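Pravetbridge opens a free repair room in the old ticket hall

The town of Pravetbridge has a new place where people can bring broken things from home. The repair room opened in February in the old ticket hall beside the bus station, and it is run by the local club Skakent together with the town library.

The idea is simple. You bring a lamp, a toaster, a chair or a jacket with a bad zipper, and you sit down with a helper who knows this kind of work. The helper does not repair it for you while you go shopping. You stay, you hold the screwdriver, and you learn how the thing is made. If a part is missing, the room can order it and you pay only the price of the part.

In the first month 113 objects were brought to the room, and 96 of them went home working. The others were mostly old radios and one very heavy sewing machine, for which a part must come from abroad.

The money for the first year came from two sides. The town gave 2,000 dollars for tools and lamps, and the furniture shop Stelta gave another 2,000 for tables, shelves and the painting of the walls. The rent is paid by the library, which also keeps the list of visitors. The club says it wants to ask for a small yearly fee later, but for now everything is free, also for people who live outside the town.

Not all neighbors were happy at first. Some were afraid of noise in the evening, so the drill and the saw may be used only until 7 p.m. There was also a discussion about parking, and it is still not finished — the bus company wants to keep the two places near the door for its drivers.

The club is now preparing a second corner of the hall, where visitors can make small things for the house, such as hooks, knobs and pots for pencils. It will have its own evening, which will be announced on the library door. Children under 12 should come with an adult.

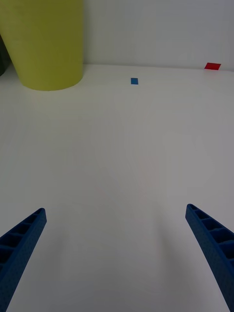 Opening hours and how to come

The repair room is open from 4 p.m. to 8 p.m. on working days, and it is closed on public holidays. Please bring only one object per visit, and clean it before you come. Microwaves and gas heaters are not accepted. The entrance is from the side of the bus station, and there is a ramp for wheelchairs. Questions can be left at the library desk.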